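El presupuesto que cabía en una servilleta

Jueves, 24 de junio de 2021

Me piden por correo, cada cierto tiempo, que cuente cuánto cuesta montar una celda con dos brazos. La pregunta suele venir con un «más o menos», como si existiera un más o menos. Yo también lo creía en diciembre, cuando hice la primera hoja de cálculo de Flilten: dos filas, una por brazo, y una tercera que ponía «varios». Guardo esa hoja por motivos sentimentales.

«Varios» resultó ser el proyecto. Los brazos se eligen en una tarde, se discuten otra y se pagan con dolor, pero de golpe. Lo demás llega a goteo y siempre con gastos de envío. La perfilería de aluminio, por ejemplo. Cortada a medida en Gaka nos salió por 334 euros, y me pareció un abuso hasta que pedí presupuesto en otro sitio y volví a Gaka con el rabo entre las piernas. Las escuadras iban aparte. Los tornillos de las escuadras también iban aparte, claro, y las tuercas en otra bolsa con su propia línea de factura.

Luego están los cables. Dedicamos 193 euros a cables y conectores, y de esos, una parte vergonzosa fue para sustituir los que habíamos comprado cortos. Mi consejo es medir el recorrido con el brazo estirado, en la peor postura que se os ocurra, y después pedir la talla siguiente. El brazo encontrará una postura peor.

La partida que más defendí fue la de las pinzas. Ponano ofrecía unas con mantenimiento incluido y un catálogo precioso, de papel grueso, de los que dan ganas de enmarcar. El total subía a casi 1.780 euros por encima de lo previsto. Dije que no, muy digno, y compramos las sencillas. Al mes estaba pidiendo dedos de repuesto y leyendo el catálogo a escondidas.

También hay una línea que no aparece en ninguna guía de compra: la frutería. Si vas a probar agarres con verdura, necesitas verdura, y la de plástico pesa lo que pesa el plástico. La de verdad madura, rueda y a veces acaba en la ensalada del equipo, lo que complica el inventario. En contabilidad me devolvieron el primer tique con un signo de interrogación. El segundo lo aceptaron sin comentarios, y eso me preocupó más.
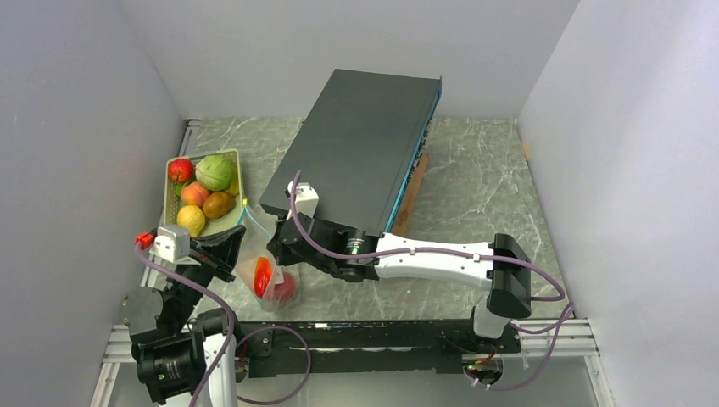 Con las bolsas me pasó algo parecido. Las apunté a coste cero, pensando que en cualquier cocina sobran. Después quise que fueran todas iguales, del mismo grosor y la misma transparencia, y hubo que comprar un paquete entero a Hồ, que no vende menos. Tenemos bolsas hasta que me jubile.

Para la próxima celda he cambiado el método. Primero apunto lo que se rompe, después lo que se gasta y dejo los brazos para el final, que ya tienen el precio puesto. He pedido además 3 meses de margen entre la compra y la primera demostración. Me han concedido uno y medio, con la condición de que la fila de «varios» desaparezca de la hoja. Ahora se llama «consumibles y otros».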